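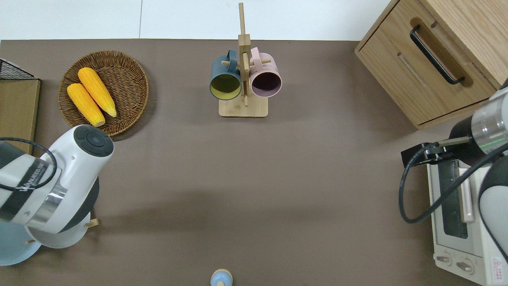

木製マグツリー「Skollavar」と木製ディッシュラック「Puvitz」

販売元:Eltavside キッチン雑貨部
文:Ingrid Begay
更新:10月5日

最初に書いておくと、私はマグツリーという道具をあまり信用していない。マグカップは棚に置けば済むものだし、わざわざ枝に掛ける理由を聞かれると、店で働いていても答えに詰まる。メーカーのカタログには「朝の支度が変わる」とあったが、私の朝は変わらなかった。それでも扱うことにしたのは、引き出しと棚の少ない台所に住んでいるお客様から、置き場所の相談が続いたからだ。

Skollavar(マグツリー)

長方形の平たい台座に柱が一本、そこに短い横棒が渡してある。構造はそれだけで、回転もしないし、高さも変えられない。カップは持ち手を横棒に通し、口を下に向けて掛ける。内側に埃がたまりにくいのは認める。一方で、カタログの「水切りにも最適」という一文は、この商品説明から外した。受け皿がないので、濡れたカップを掛ければ水は台座か天板に落ちる。拭いてから掛けてほしい。

合うカップと合わないカップがある。持ち手の輪が小さいもの、指一本しか入らないエスプレッソ用などは横棒に通らないことがある。逆に、大ぶりで重いカップを片側だけに寄せて掛けるのは勧めない。左右に振り分けて使うのが無難で、濃い青緑と淡いピンクのように色の違うものを一つずつ掛けると、家族の誰のカップか見分けやすい。内側の釉薬が外側と違う色のカップは、口が下を向くぶん、その色が隠れる。内側の色が気に入って買った人には、少し惜しい収納だと思う。

トースターの近くに置く場合は、扉を開ける幅を先に確かめること。買ってから置けないと気づく方が多い。

Puvitz(ディッシュラック)

こちらのほうが、私としてはまだ納得がいく。細い木を組んだ枠に棒が立っていて、皿はその間に立てる。平らに重ねるのと違い、下の皿を抜くために上の皿を全部持ち上げなくていい。明るい色の木で、台所に出しっぱなしにしても重苦しくならない。

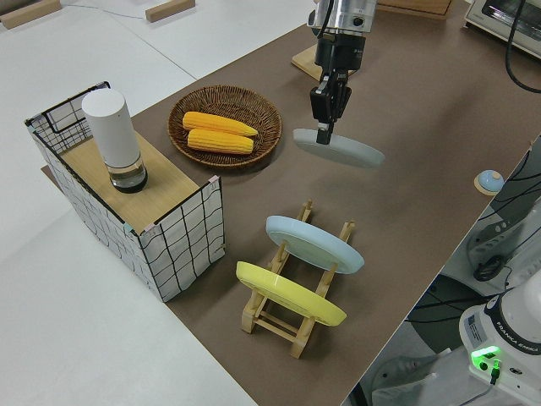 ただし、皿はまっすぐには立たない。どうしても前か後ろに傾く。カタログの写真のように一列にぴしりと並んだ姿を期待していると、がっかりするはずだ。水色と黄色の皿を一枚ずつ差すような使い方なら、傾きも気にならないし、取り出すときに隣の皿に触れにくい。縁の厚い皿、深さのあるスープ皿は、隣の溝まで場所を取る。手持ちの食器が深皿ばかりなら、この商品はやめたほうがいい。

差し込むときは縁をつまんで、上からまっすぐ下ろす。斜めに入れると棒に当たり、薄手の皿は欠けることがある。

手入れと注意

・どちらも食洗機不可。浸け置きもしないでください。
・汚れは固く絞った布で拭き、陰干しに。
・木目と色には個体差があります。返品理由としてはお受けしていません。
・籐のかご、ワイヤーラック、食器、果物や野菜の類は付属しません。

「かごは付かないのか」という問い合わせは毎年ある。付かない。とうもろこしを二本並べて入れておくような丸い編みかごは、当店では扱っていないので、お近くの雑貨店で探していただきたい。

保証と返品

未使用品に限り、到着から20日以内であれば返品できる。仕入れ先のWhitlockは「長く使える品質」と書いてきたが、何年のことかと尋ねても返事がなかったため、その表現は載せていない。当店の保証は4か月。短いと思われるかもしれないが、実際に対応できる期間がこれである。

お客様の声

「見た目は良い。カップを掛けるたびに少し身構えるのは、私の性格のせいかもしれない。ラックのほうは毎日使っている。マグツリーは来客のときに出すことにした」(Roscoe Baptiste様)

よくある質問

二つ一緒に買うと安くなりますか。
なりません。まとめ買いの割引は5月に終了しました。必要なほうだけ買ってください。

木の種類は何ですか。
仕入れ先に照会中です。回答が届くまで、樹種名は記載しません。

耐荷重を教えてください。
メーカーの数値はありますが、測り方が示されていないため掲載していません。鋳物の鍋などは載せないでください。

在庫はラックが40点。マグツリーは入荷のたびに数が変わるので、注文画面で確認してほしい。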